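The Split-Decision Fix That Fixes Very Little

Trulach wants to take the mystery out of scoring, and Vestomgate is the latest promotion to buy in

December 19, 2023

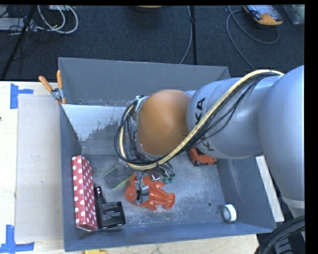 Every few years somebody arrives in combat sports with a cure for bad judging. The current cure is open scoring with a software layer on top, sold by a company called Trulach, and since September it has been running at every Vestomgate card. The pitch is that fans and corners see the cards after each round, that a program flags any round where the judges are far apart, and that robberies will fade away. I have watched a lot of these fights now. The old system was dull and scuffed, so I understand the urge to reach in and pull something out of it. I just don't think Trulach has pulled out anything worth the money.

Start with what happens to the fights. Under open scoring, a fighter who is up two rounds in a three-rounder knows it. In theory the other corner sends its fighter out swinging for a finish. In practice the leader gets on his bike, circles the cage for most of five minutes, and clinches whenever the trailing fighter gets close enough to matter. The main event of Vestomgate's most recent show at the Tresana was a perfectly good scrap for ten minutes. Then the cards went up on the big screen and we all got to watch a man jog. The crowd booed, and the people in charge talked afterward about how loud the building was. It was loud.

Fans of the idea say a few dull third rounds are a fair price for honesty. Maybe so, if the honesty came with better scores. But the judges are still the same judges, sitting in the same seats, with a post blocking their view half the time. Showing me a bad 10-9 in real time doesn't turn it into a good one. It makes me angry eight minutes earlier.

Then there's the flagging program. Trulach says it has reviewed 147 fights, and that it reached a different winner from the judges in only 6 of them. The company offers this as proof that the software works. Read it again as a skeptic. If the program agrees with the judges nearly every time, either judging was never the crisis we were told it was, or the program has been trained to think like the people it is supposed to check. Neither one sounds like a reason to sign a contract.

I asked for the list of those six fights. I got a brochure. It had a nice chart in it with no labels on one side.

What would help is boring and has been sitting there for years. Pay judges enough that they can treat this as a job. Give them monitors with the same replay angles the broadcast gets. Make them write a couple of sentences on every close round and publish them the next morning. And teach them, one more time, that lying on top of someone without throwing anything isn't damage. Dinu, the small regional outfit that runs its shows out of hockey rinks, put in monitors and written notes at its last 4 events. I can't tell you it ended the arguments, and four shows is a tiny sample. I can tell you I read the notes on a split decision I hated and came away thinking the dissenting judge had at least been watching the same fight I was. He gave the round to the man landing leg kicks. I'd weighed those too lightly.

You can't put a logo on that, though. Open scoring looks great on TV, with the numbers sliding up between rounds and the cornermen pretending not to look. It gives the announcers something to read. It gives the betting crowd something to do during the break, and I suspect that matters more in the meeting room than fairness does — nobody at Vestomgate would say so, but nobody laughed at the question either.

The deal reportedly carries over into next year, with title fights included. That means five rounds, and a champion who could be sitting on a three-round lead with ten minutes left to protect it. Some champions would go for the knockout anyway, out of pride. I can think of maybe two in that promotion. The others have mortgages and win bonuses, and I wouldn't blame them for a second if they spent the championship rounds moving backward.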